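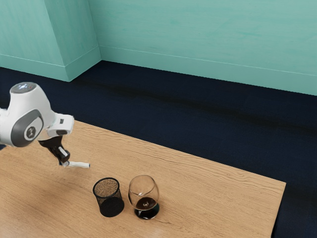
Can I order only a few sheets of envelopes, or must I take a full box?

You can order from 4 envelopes. We open the boxes in our shop and sell the rest to other customers, so the price for each piece stays the same.

About Braltidby

Braltidby is a paper and envelope shop with its own small cutting room. Nandi Van der Merwe and Rekha Yadav started it in the year 2000, when the old stationer Vasylenko closed and its stock of card was for sale. They bought all the card and one guillotine. The guillotine still works and we still use it for thick board.

Today we keep 182 kinds of paper and card on the shelves. Most are plain: copy paper, ledger paper, kraft paper for parcels, index card in five colours. We also keep envelopes in sizes which are hard to find, for example the long narrow ones that choirs and lawyers ask for.

Who works here

Rekha buys the paper. Nandi looks after schools and offices which order every term. Tshepo Mabaso is in the cutting room and can tell you if your card will fold well or if it will crack. Alžběta Zelenák answers the e-mails, also in Czech and Slovak.

Our own notebooks

Under the name Brallasmont we make one series of notebooks. They are sewn, they lie flat on the desk, and each has 42 leaves. You can have them lined, squared or blank. The dotted version is finished for now, we hope to make it again after August.

Cutting and folding

We cut paper to your size while you wait, if it is less than one ream. Larger jobs need two working days. Please measure in millimetres and write the width first. If you are not sure about the size, bring the old sheet with you and we will measure it.

Delivery

Orders which come before 2 p.m. leave the shop on the same working day. Heavy parcels we pack in double boxes. If a corner arrives bent, write to Alžběta and she will send new sheets.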